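**Dineo Tabletop Tasks, the club binder edition.** I've been running it with my after-school robotics club at Banville since November and I have thoughts. Lots of them, mostly happy.

Quick background so you know where I'm coming from. We're a high school club. We have an arm with a two-finger gripper, a white table, and a group of kids who range from "has written real code" to "came for the snacks and stayed." For years we did what most clubs do: line following, sorting blocks by color, a maze in the spring. All fine. But the kids who liked the arm kept running out of things to do with it after the first month, and I kept making up tasks on the drive to school, which went about as well as you'd expect.

Dineo is a course in a binder. You get 24 sessions, a teacher section at the back, a stack of task cards, log sheets you're meant to photocopy, and a set of paper patterns for making your own props. No hardware and no software. It assumes you already have an arm you can drive by hand and some way of recording what it does, and past that it doesn't care much what you own. I was nervous about that, and it turned out to be my favorite thing about it. We had the Filatel course before this one, and every third page of that was a screenshot of a menu that had moved.

### How a session goes

You draw a task card. The cards are kitchen jobs, all of them, and they're written the way you'd ask a person: put the fruit in the bowl, stand the mug up, bring the ketchup to the plate. The kids decide what "done" means before anyone touches the controls, and they write it at the top of the log sheet. Then they lay out the table, drive the arm through the task a bunch of times, and only then try to get it to do the job on its own.

That first step sounds like nothing. My group spent an entire afternoon on whether a mug counts as "on the plate" if its handle hangs over the rim! I let it run. It was the best discussion we'd had all year, and two of the quiet kids did most of the talking.

The cards have a clutter level printed in the corner. Low clutter means the thing you want and the place it goes. High clutter means you put out pretty much everything you have and let the arm work in the middle of it. Don't skip to high. We skipped to high. We came back to low the next session with our tails between our legs.

### The props

Okay, this is the part I'd buy the binder for all by itself. Dineo tells you to mix store-bought toy food and real dishes with things you sew yourself from their patterns, and the sewing pages are wonderful. Big, clear, lots of room to go wrong. There's a carrot, a loaf of bread, a fried egg, and a squeeze bottle. Beatriz Rocha, one of our juniors, took the squeeze bottle home over a weekend and came back with a ketchup that the whole club fell in love with on the spot. She hand-lettered the label and everything. 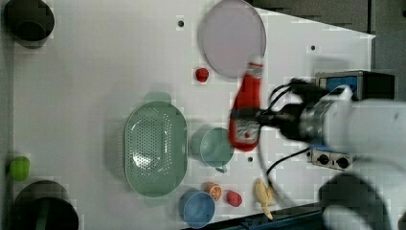
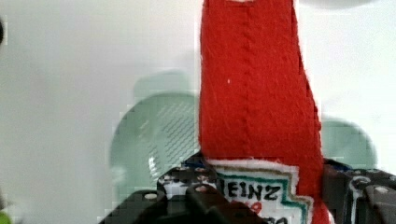 Soft props teach things that hard ones don't, and the course builds its whole middle section on that idea. A hard toy either gets gripped or it shoots out across the table. Felt gives, so the kids have to think about how far to close the fingers, where on the shape to close them, and what the top end is going to do when the bottom end is held. The label turned out to be a lesson too. Seen from the gripper's own camera, one finger pad sits right over the front of the word, so you get EINZ with the H hidden, and that got us straight into Session 11, the one on what a wrist view can and can't tell you. The binder has a nice dry diagram for it. Beatriz's bottle did the job better. One of the freshmen has called it "the einz" ever since and I've given up correcting him.

The dishes matter more than I thought they would, too. Our pale green colander has become the thing everybody wants on the table. All those little holes and the two tab handles make it look completely different depending on where you're looking from, and in the wrist view it tends to show up as a soft green blur behind whatever's being held. The task cards ask you to sketch the table from both views before you start. Kids groan about the sketching. Then somebody draws the two side by side and goes "ohhh," and you get another ten minutes of good conversation.

### The log sheets

I want to praise the log sheets, which I realize is a strange thing to be excited about. One line per try. Start layout, who was driving, what happened, and a wide blank column headed "what I'd tell the next driver." That last column is gold. Ours is full of things like *come in lower*, *don't rush the turn near the mug*, *banana is a trap*. By the middle of the course the kids were reading each other's notes before they took a turn, without me asking.

There's a big milestone where each team has to log 100 tries of a single task. I thought they'd mutiny. There was some grumbling, sure, but they made a paper chain out of it and hung it over the whiteboard, one link per try, and the last stretch had kids from the chess club wandering over to watch. The binder then asks them to go back through their own sheets and throw out the tries they wouldn't want anyone to learn from. Watching teenagers argue to keep their own sloppy work, and then talk themselves out of it, was a real treat.

### What I'd change

- **The rings.** The binder's rings are too small for the number of pages. Ours popped open in my bag twice. I moved everything into a bigger Gilchrist one from the supply closet and it's been fine.
- **Pattern sizes.** The patterns come in one size, and it's generous. Check how wide your gripper opens before you cut anything. The bread loaf was hopeless for us at full size and great once we shrank it on the copier.
- **Group size.** The teacher section says 6 students to an arm. You can do it, and we do, but the sessions where I split them into drivers and loggers and had them trade halfway went a lot better. I wish the plan had that built in.
- **Session 17.** It wants you to retake everything with the lights changed. Lovely idea, badly placed, right when the kids are dying to see the arm go on its own. I moved it later and called it a challenge round. Big hit.
- **Answers for stuck teachers.** The back section is good on how to run the room and thin on what to try when the arm keeps missing the same object over and over. A page or two of common causes would have saved me some evenings.

I'd also love a second set of cards. We've been writing our own in the same style (*tidy up after a picnic*, *make the table look like the drawing*), and the kids are meaner about clutter than Dineo ever was, so maybe that's by design.

### Who it's for

If you have an arm that someone can steer by hand, even a slow one, and students old enough to sit with a problem for a whole afternoon, get this. Middle school could manage the first half with a patient adult nearby. If your club is all about match day and points, you may find it slow, and there's no bracket or scoring in it anywhere. I thought I'd miss that. I did for a couple of sessions, and then we were all too busy fussing over a strawberry to care.

You don't need to be a programmer to teach it. I'm a chemistry teacher! The binder is written for somebody who's going to read the pages the night before, and it's kind about that. The parts where you train the arm are left open, with a list of what to ask of whatever tools you use, and our older students handled that side. If you have no one at all who's comfortable there, you can stop after the driving and logging sessions and still have a solid semester. I'd have been happy with just those.

One small practical thing before I go: pack the props away in something with a lid. We keep the sewn ones apart from the dishes, since felt picks up every crumb in a room that also hosts a snack table. Lint roller, top drawer.

We have the last few sessions still to go, and the final project is to write a task card for another school and mail it off with a handmade prop in the envelope. Beatriz is already cutting felt for a mustard. If anyone else is running the binder this spring and wants to swap cards with us, leave a comment with your school and what your gripper can open to, and I'll have the kids write to yours.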